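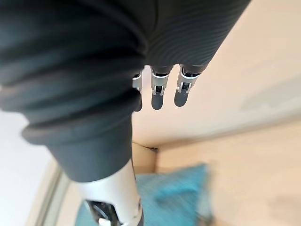

Ribbed fabric in dark gray, gathered into thick folds.

Knitting and mending evening moves to the Krishnan room

From August our mending evening had too many chairs in too small a place, so we have asked for the Krishnan room on the second floor of the Orport library. We got it. The first evening there is 2025-10-04, and the door opens at the usual time.

The subject this time is cuffs. Many of you wrote to me that the cuff is the first part of a sweater to become loose, and this is also my experience. Ilham Nugroho will show two ways to repair it. In the first way you pick up the stitches above the damage, cut away the old part and knit a new rib downward. In the second way you keep the old cuff and sew a thin elastic thread through the inside of it. The second is quicker, but you must not pull the thread too hard, or the edge will roll.

Please bring one sweater that is washed and fully dry, a blunt needle, and yarn of similar thickness. The color does not need to match. Last season I repaired a green cardigan with orange yarn and I still wear it to work.

There is space for 30 persons. If you want to borrow needles, write to me before you come, and please tell me the size.

We have also received a bag of leftover wool from the Clarnel shop. It is mostly brown and cream, in small balls. It will be on the table by the window and you can take what you like.

Tea is in the corridor, because drinks are not allowed in the room.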